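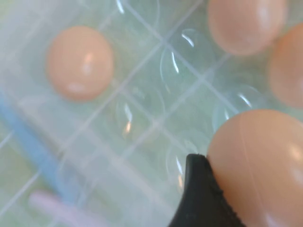 The Gretis egg tray weighs 20 grams less than the one it replaces and costs the same. Cups are molded in a grid with raised ridges between them, and the clear plastic lets the color of the surface below show through. Brown eggs sit upright without touching. Wall stiffness is adequate when full, poor when lifted by one corner. After 393 days of refrigerator use, one hairline crack at the rim. No lid supplied.

Rating: acceptable.
Lộc Quách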